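Keep the Ketchup Out

Every few months somebody moves into a shared apartment and cleans the kitchen so hard that it stops being a kitchen. The bottles go into a cupboard, the colander goes on top of the refrigerator, and the counter is bare. I lived with a person like that for six years in the Waselen building, and I think the habit is a mistake.

A bare counter looks good to visitors. The people who live there have to cook on it. I make dinner at home five nights a week, and most of those dinners use the same few things. When they are put away, I take them out, use them, wipe them and put them back. It is a small amount of work, but it is done over and over for no result except a clear surface that nobody eats from.

My neighbor Yolanda Baptiste disagrees. She says that things left out collect grease, and she is right about the stretch of counter next to the stove. Further away it matters much less. A salt jar that gets picked up every day gets wiped often enough. The things that go sticky in my apartment are the ones at the back of the cupboard. 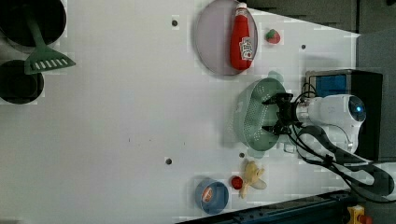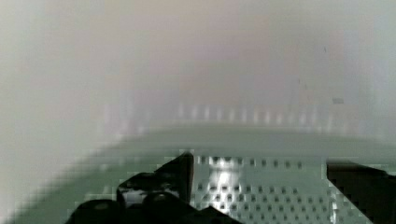

Ketchup and a colander on a white tabletop in the first picture; perforated metal in the second.

Part of the trouble is what stores sell us. The Keveo catalog that came in November had 16 pages of bins, racks and lids for hiding food that already comes in a package. One set cost 200 dollars. A family could buy a good knife and a heavy pot for that and have some left over for groceries. Instead they pour rice from a bag into a box and then have to remember how long it cooks, having thrown away the bag with the instructions on it.

I am not arguing for dirt. Dishes should be washed the same night, and raw meat needs a clean board every time. Old mail has no place near food, and neither do keys. My point is only about tools and food in daily use. If you reach for it every day, leave it where your hand goes.

Landlords could help too. The kitchens at Wihongi Court were redone last year with deep upper cabinets and one short run of counter beside the sink. A single open shelf at shoulder height would have cost less and been used more.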